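Chamado: perda de rastreio da pinça direita na tarefa "pendurar pano no cabideiro"
Projeto Tillach / Coleta de demonstrações / Registro de suporte
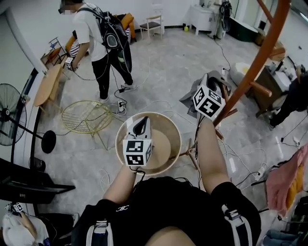

Última alteração desta página: agosto, 16h40

Situação: resolvido, em observação
Aberto por: posto 4
Responsável: Hertta Tikkanen
Componentes: pinças manuais, cubos de marcadores, gravador Cerier

Descrição do problema

Nos episódios em que o operador pega o pano cinza com a pinça direita e leva até o cabideiro laranja, a trajetória da mão direita some por alguns instantes e volta deslocada. A pinça esquerda, usada na bandeja redonda de madeira, não apresenta falha. O validador da Cerier recusou 13 episódios do turno da manhã com o código "pose descontínua, mão D".

Histórico

09h20. Posto 4 informa as recusas. Pedi que parassem a tarefa do pano e seguissem só com a da bandeja até segunda ordem.

09h45. Reiniciado o gravador. Repetida a calibração das duas pinças com o padrão impresso. Erro dentro do limite nas duas. Gravados dois episódios de teste, os dois recusados.

10h10. Troca do cubo da pinça direita por um do estoque. Sem mudança. O cubo antigo foi conferido na bancada, sem risco nem canto descolado. Devolvido ao estoque.

10h50. Suspeita de mau contato. O cabo preto da pinça direita foi trocado por um novo e o registro USB não mostra desconexão em nenhum dos episódios recusados. Hipótese descartada. Aproveitei para pedir que os cabos do chão fossem agrupados perto da régua branca, tem muita coisa solta no caminho de quem anda com a mochila.

11h30. Revisão quadro a quadro de 6 episódios recusados. A perda começa sempre quando o pano sobe junto com a pinça e cobre parte das faces do cubo. Quando o operador gira o punho para alcançar o braço do cabideiro, a única face ainda legível fica muito inclinada. O rastreador então salta para uma solução espelhada, daí o deslocamento na volta.

13h15. Consultado o suporte da Hostach, que mantém o rastreador. Confirmaram o comportamento com menos de duas faces legíveis e indicaram o parâmetro de rejeição de pose ambígua, que estava desligado na nossa configuração desde a migração.

14h00. Parâmetro ligado nos postos 4 e 5. Nova instrução aos operadores: pegar o pano pela borda, deixar o tecido pender à frente das garras e manter o cubo voltado para a câmera da cabeça durante o giro.

15h05. Gravados 5 episódios com a configuração e a instrução novas. Todos aceitos. Maior lacuna na mão direita: em torno de 0,2 s, interpolada pelo gravador sem aviso.

Pendências

- Regravar os episódios recusados. Não apagar os originais, a equipe da Valtonen quer usá-los como casos negativos.
- Levar o parâmetro para os demais postos.
- Incluir a pegada pela borda na folha de instruções da tarefa.
- Verificar se a toalha rosa dá o mesmo problema. Ainda não testada.

Comentário, H. Tikkanen, 16h40: mantenho em observação até o fim do próximo turno. Se o código voltar, anexar o episódio inteiro e não só o trecho da falha.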